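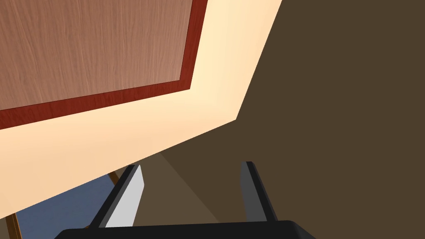

Image source: Dorus

Section 4. Recording the Vehicle's Condition

1. Park on level ground and switch off the engine.
2. Enter the odometer reading, for example 3,739, in the Gisten logbook.
3. Select "Used" if the vehicle has a title – even if it has never been driven.

Caution: Do not start an inspection with the hood unlatched.

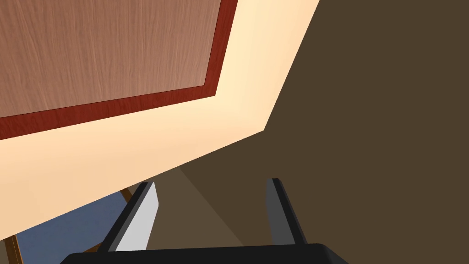

Wood-grain panel with dark reddish-brown trim

4. Sign the page and file it. Repeat every 600 miles.

Note: Replacement logbooks are available from Stunstead.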